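Silto Community Help
Small electronics > Wiring and connectors

Cable connectors keep working loose from circuit board, best way to seat and support them?

Posted by tinfold_mark
Viewed 70 times

I have a control board out of an old ventilation unit that I am trying to get running again on the bench before it goes back in the wall. It is a green board, a bit bigger than my hand, with a multi-pin header along one edge and a second socket at the far corner. Two cables go to it. The one on the header is the problem.

When I push the plug in it feels as if it has gone home, but as soon as I let go of the cable the weight of it drags the plug down at one side. Twice now the unit has started up, run for a few minutes and stopped. If I hold the plug with a finger it starts again.

What I have tried so far:

Cleaned the pins with contact cleaner and let it dry overnight.
Pushed harder, which bent the board enough that I got worried and stopped.
Wrapped a bit of tape round the plug. It made no difference and left glue on the header.

The board is lying flat on the table at the moment. The unit was bought in August from a house clearance so I have no paperwork, and the makers (Flalleo) no longer list it. The only label left on the case says 14 on it and nothing else that I can make out.

Should I be replacing the plug, the header, or both? I can solder, but I have only done simple things like guitar leads. I would also like to know how hard it is safe to push.

Posted by Anika Alcantara
Marked as helpful

I would leave the soldering iron alone for now. From what you describe the fault could easily be in how the board is held, and that costs nothing to put right.

First, get the board up off the table. If it is lying flat on its solder joints then it rocks every time you touch it, and the plug goes in at an angle. If yours came out of a metal frame, put it back in the frame, then rest the frame on something firm. A plastic box turned upside down does well. You want the edge with the header on it to be supported from below, so that when you push, the board does not bend. The bending you saw is a bad sign and you were right to stop. It can crack joints you will never find again.

Then do it in this order.

1. Power off and unplugged from the mains. Leave it a while. There will very likely be capacitors on that board (small upright cans, usually silver or with a coloured top) and the larger ones can hold a charge. Keep your fingers off that part of the board anyway.

2. Look into the plug with a torch. Each of the little metal contacts should sit at the same depth. If one is further back than the others it has been pushed out of its housing, and no amount of pressing will make it connect. You can usually slide it forward from the wire side until it clicks.

3. Look along the header pins from the end. A bent one can be eased straight with fine pliers. Do it once and do it slowly, as they snap if you go back and forth.

4. Line the plug up by eye on both sides before you push. Hold the plug body and never the wires. Put your other hand on the frame opposite, so you are squeezing the two together instead of shoving the board across the table.

5. Push straight, with steady pressure. If it needs more than a firm thumb then something is out of line. Take it off and look again.

6. Now deal with the cable. Bring it up and over in a wide loop so that it comes down to the plug with some slack, and fix it to something a little way back. On a bench I use a bulldog clip screwed to a block of wood. Inside the case there should be a moulded hook or a hole for a cable tie somewhere near the header.

Step 6 is probably the one that will cure it. A heavy cable hanging off a small plug will work it loose sooner or later however well it was put in.

Do the second cable in the same way, even if it is not giving trouble yet. Fit both before you power up. I fit the header first, then the one in the corner, and keep hold of the first plug while I push in the second so it does not shift.

If it still drops out after all that, change the plug and keep the header. The contacts in the plug are the springy half, so they tend to wear first. You can buy the housing and crimp contacts separately. Measure the distance between the pins before you order.

Posted by Greenberg_loft

Had the same thing on a boiler timer. I put a blob of hot glue on the side of the plug and it has been fine ever since. Not pretty. It peels off if you need to get back in.

Wouldn't bother with tape.

Posted by tinfold_mark

Thank you both. One contact was further back than the others, so it clicked forward as Anika said. I have put the board back in its frame and stood it on an old sandwich box, and the cable now goes up over a shelf bracket. It ran for 36 minutes this afternoon before I turned it off myself. Will leave it on for longer tomorrow.

Anika, do you put anything on the pins afterwards? I have a tin of Misis contact grease but it is old.

Posted by Anika Alcantara

Glad it is running. I would not use the grease. It is meant for switches, and on a small header it mostly collects dust. Clean and dry is enough indoors.

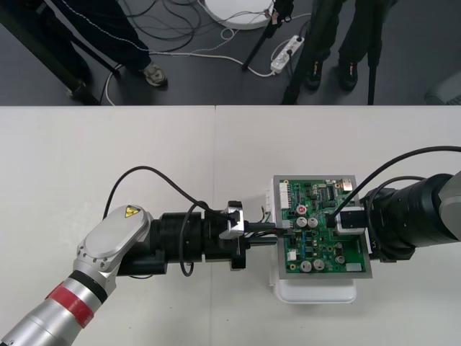

Board raised on a white plastic box, with a connector at the left edge and another at the upper right.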